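Soap, Sinks and Second Tries: A Chat with Svitlana Koval

I'd been at Notanum for maybe five minutes before Svitlana Koval handed me a coffee and told me not to lean on the table. Fair enough! She runs the demonstration sessions there, so her days go into steering a pair of robot arms through kitchen chores and saving every run for a model to learn from.

"People ask if I'm a programmer," she says. "I'm closer to a driving instructor. Except the student only watches."

This month the chore is dish soap. One arm holds the bottle, the other goes for the pump, and she repeats it until the set has 1,336 good runs in it. 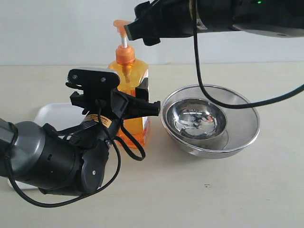
I wondered how you stay awake through that many (I'd be gone by lunch). She laughed and said the trick is short blocks, 11 runs and then a walk down the hall.

"And you have to stay a little sloppy. If I start from the same spot every time, the model learns that spot and nothing else. So I shift things an inch, I turn the tray, I come in a bit high."

Her colleague Seema Shukla checks the recordings afterward, and she's the strict one. Runs where the arm dithers get tagged, and Svitlana used to fight her on it.
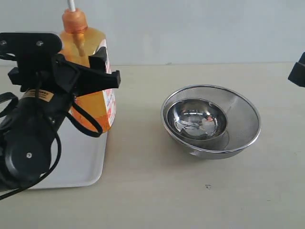 "I wanted them all kept, because I'd worked for them," she told me. "Seema sat me down with 7 of my worst and made me watch. Oh, it was painful! I looked like somebody parking a truck in the dark."

They don't throw out every fumble, though. If the grip is poor and she backs off and fixes it, that run stays in, and Seema gives it a label of its own. Svitlana thinks those may be the most useful ones they have.

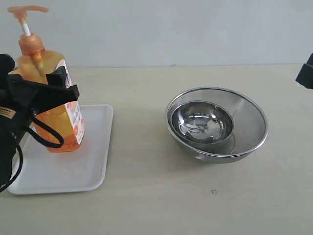

Before I left I asked what comes next, and she groaned. Trosix, the project all this feeds into, wants 4,000 runs with cups and lids, starting in April.

"Lids," she said again, walking me to the door. "Have you ever tried to do a lid with two fingers?"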